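Date: 24/09/2018
Subject: Re: [Vatero-list] Snacks for the children's table

Hello all,

Quoting from the earlier message so that everyone can follow:

> Could we settle what goes on the table this time? In March we had
> far too much cake and hardly any plain biscuits, and the little
> ones at the Junitz end were asking for plain. Also, does it all
> have to be wrapped? I'd happily bake.

Thank you for this, and I do remember the cake! I was eating it for days. The baking offer is very kind, but yes, I would still like everything individually wrapped, please. We've got 47 children coming from Flasa and Villanueva between them, and with wrapped things I can put the box in front of a parent and let them read the packet for themselves.

I have made a start on the sorting at home, on the pastry-patterned cloth, which seemed right for the job. Biscuits go in the big white tray with the green rim, and the buns, cakes and everything else wait at the side until I see how much room is left. It is slow going, I'm afraid, as I keep stopping to look for dates on the packets, and my glasses are never where I am.

What I'm thinking is 2 biscuits and one soft thing each, bun or cake, with a few spare for brothers and sisters who turn up on the day (there are always some, and they're very welcome). Anyone who wants to add to the pile can spend up to 3 pounds and I will pay you back from the tin. Nothing with nuts, please, and nothing that melts.

If you do have the baking urge, the grown-ups' tea is 90 minutes long and has no cake promised to it at all. 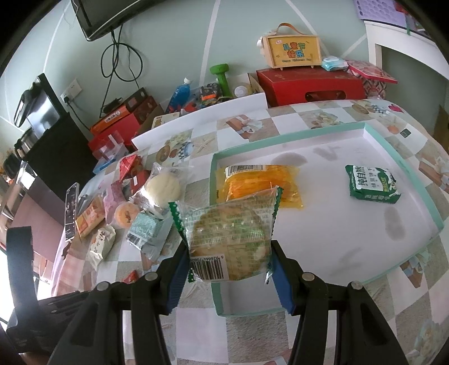

I shall also need somebody with a car to carry the boxes over in the morning, and a couple of large bags for the wrappers afterwards, so do write back to the list if you can help with either.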